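Terkbridge council filings are out, and the small money is the interesting part

June 16, 2024

I spent most of yesterday evening with a cup of coffee and a very long PDF, which is how I seem to spend a lot of my evenings since the Terkbridge city clerk started putting campaign finance reports online. The spring filings for the council race went up late in the afternoon, and I wanted to get through them before everybody's press releases told me what to think.

So here goes. The two big committees, Forward Terkbridge and the Tollow Road Neighbors group, both filed on time. Both are funded mostly by people you would expect (developers on one side, homeowners near the bypass on the other), and both say they're in good shape going into summer. No surprises there, and I won't pretend there were.

What caught my eye was the stack of donations under the itemizing line. City rules say a candidate doesn't have to name a donor who gives less than $20, and can put all of those gifts together in one lump. That rule was written for bake sales and pass-the-hat nights at the union hall. This time one candidate, Gediminas Kļaviņa, reported 599 of those small gifts in a single lump, and not one name goes with them. His closest rival in the Cirach ward reported 364.

Now, I want to be fair to Kļaviņa, because nothing in the code says you can't have a lot of small donors. Most of us would say that's a good thing! I called him and he picked up on the second ring, sounding like he was in a parking lot. "People gave me what they had in their pockets," he told me. "I'm proud of every dollar of it." He said his campaign keeps a private list of who gave and would hand it to the clerk if she asked. She hasn't asked, and under the current rules she doesn't have to.

The trouble is that the limit applies to each gift and not to each person. If I give you $19 every week from March until the election, I never show up in the report, as long as nobody adds up my checks. The clerk's office confirmed to me that it has no way of checking that from the paperwork it gets. I'm not saying anyone is doing it. I'm saying you and I couldn't tell either way, and I find that pretty annoying in a city where I have to give my full address to get a library card.

The council did have a chance to fix this. Back in March there was a proposal to make campaigns keep a running total for each donor and to name anyone whose gifts added up past the line. It got 474 signatures on a petition, a good long public comment session, and then it was sent off for "further study" - and there it still sits. I asked when the study might be finished and was told that the staff member who was handling it has moved over to permits.

The Jaunzems ward is a different story. All three candidates there signed a pledge to list every donor by name, whatever the amount, and all three did it. Their reports are a pain to read, page after page of five and ten dollar gifts from people who live a few streets over from me, and I enjoyed it more than I should have. My dentist is in there. So is the man who fixed my gutters, who apparently likes two of the candidates enough to give to both.
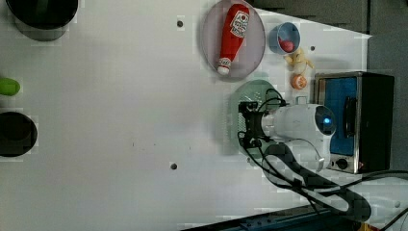 A white tabletop with a robot arm reaching in from the side.

Anyway, back to the dates. The next reports cover the summer and will be the last ones we get before early voting opens. There's a gap after that, and anything that comes in during the final stretch won't be public until the votes have been counted. Larger late gifts are supposed to be reported on a separate form within two days, but the small ones go in the lump like always.

If you want to look for yourself, the reports are on the clerk's page under "Elections," then "Filings," then the current year. The search box only looks at file names, so you'll have to open each one. Paper copies are at the front desk in city hall, and the people there were very nice about my asking for a stapler.

The council is due to talk about its agenda for the fall at its next regular meeting, and the donor proposal could be put back on the list if any two members ask for it. I've emailed all of them to find out who would. Two have answered so far, one with a yes and one with a question about my deadline. I'll add the rest as they come in.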